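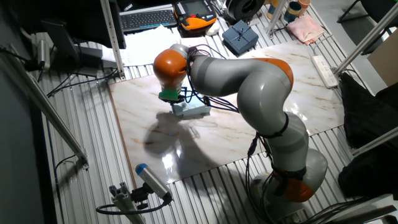 Veerle Mulder wrote to ask whether a glossy board is a mistake under overhead light, and whether the matte version from Li would be the better purchase for a bench area. The short reply is yes to the first if you read or photograph things on it, and no to the second unless you can live with the stains. The longer reply is this review of the Cledum board in the large size, whitish with beige and brown veining, bought in September for $161.

## Surface

The finish is high gloss. Any lamp above it returns as a hard white spot, and the spot travels as you move your head. Turning the board does not help. Moving the lamp to one side does, and so does a diffuser.

Cleaning is where the gloss pays for itself. Pencil, marker, coffee and tape residue all came off with a damp cloth, the marker with a little alcohol. I left a coffee ring overnight and found no trace after wiping. The matte Li board I used before kept a ring for as long as I owned it.

Scratch resistance is average. Cardboard and plastic boxes slide across without marking it. A screw head dragged under light pressure left a fine line, visible only at a low angle.

## The pattern

The veining is faint and unevenly spaced, and it hides dust well. It also hides small pale parts. White washers and clear plastic clips disappear on it, and I now put those in a dish. Dark or saturated items stand out with no trouble.

For alignment work the pattern is no help at all. There are no straight lines, and masking tape lifts at the corners after a day because the surface gives it so little to hold. Puvov low-tack tape did slightly better.

## Flatness and support

I checked it with a straightedge on arrival and could slide a 5-thousandths feeler gauge under the middle, nothing thicker. On a flat table that is good enough for anything I do.

On corrugated metal grating it needs more care. The board bridges the ridges without flexing, but it can creep if pushed sideways, and grit caught between the two makes an unpleasant noise. Four squares of rubber shelf liner stopped the creep. Check that no cable runs beneath a corner before you set it down — a single thin cord is enough to make it rock.

Weight is 47 pounds with the packaging. One person can tip it up on its long side, but carrying it is a job for two.

## Edges and packaging

The top edges are eased just enough to be comfortable under a forearm. The bottom edges are sharper, and I sanded mine. Packaging was foam corners and one layer of card, which I consider thin for this weight. Flavden, the seller, allows 30 days for returns but charges the buyer for freight.

## Rating

Four out of five. I took the point off for glare and the unfinished bottom edges. For drawing or close reading under a fixed ceiling lamp, look at something matte. For mixed bench use with frequent wiping, I would buy the Cledum again, with the rubber liner in the same order.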